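Swapping the finger pads on a hand-held gripper

I do this job so often now that I've stopped getting the manual out, so I thought I'd write it up before I forget the bits that used to trip me up. It's for the Brimero hand-held pair, but the older Mamton ones come apart in much the same way.

Unplug the cable first. I once didn't, and spent a cheerful evening re-zeroing everything!

Open the jaws fully and undo the pad screws, one finger at a time. Keep the screws in a saucer (mine like to roll under the radiator). Wipe the bare finger with a dry cloth, offer up the new pad and do the screws up finger tight, then close the jaws gently so the two faces settle against each other. Only then nip them up properly - if you tighten first, the pads never quite meet.

Plug back in, run the zero routine from the menu and check the reading with the jaws wide open. Mine should say 74. Anything under 67 and I take the pads off and start again.

Last of all, try it on something see-through and boxy. I look the pads over every 200 grips and write the month on a bit of tape.
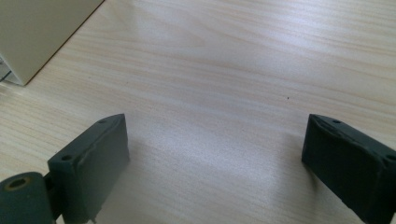
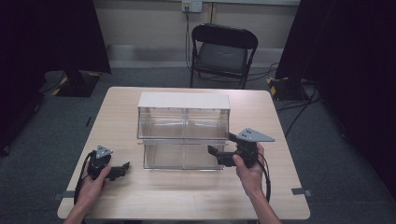 Green fingers over the bench (first), and the two-handed check with the clear box (second).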